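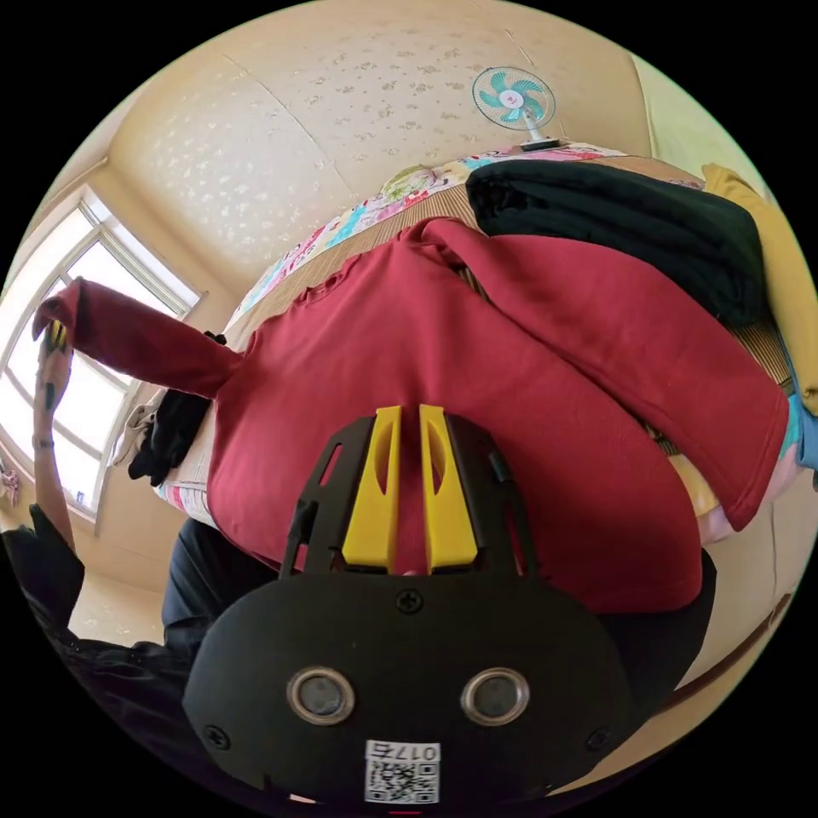

Household Skills, Unit 6: Folding Heavy Tops
Porneck Adult Learning, July 2026

Most folding advice is written for T-shirts and quietly stretched to cover everything else. A sweatshirt is a different problem. The cuffs are ribbed, the cloth is thick, and the sleeves take up more room than the books admit.

What the books claim

The Flilgate method promises a "standing" fold that holds its shape in a drawer. We tried it in April with a cotton sweatshirt weighing 520 grams. It stood until the drawer was opened. The Morais fold is less ambitious and I trust it a little more, though the claim that it "prevents creases" comes with no evidence at all.

Working surface

You do not need a folding board. A bed will do, but a soft quilt lets the garment sink and the side folds wander. A bamboo mat on top of the quilt gives a firmer base. I doubt the mat's texture does anything useful by way of grip, whatever you may have read.

Procedure

1. Lay the sweatshirt out and smooth the body.
2. Take one sleeve by the cuff and pull it straight out. Bunched cloth at the elbow is the usual cause of a lumpy fold.
3. Bring the sleeve in and lay it down along the body.
4. Do the other sleeve. Some people fold one completely before touching the second. I can't see that the order matters.
5. Fold up from the hem, in halves or thirds to suit the shelf.

Keep finished pieces on the far side of the bed, clear of your elbows.

For next session

Fold the same sweatshirt both ways, leave each in a drawer overnight and write down what you find. "It looked neater" is not a finding. Measure the height of the fold before and after.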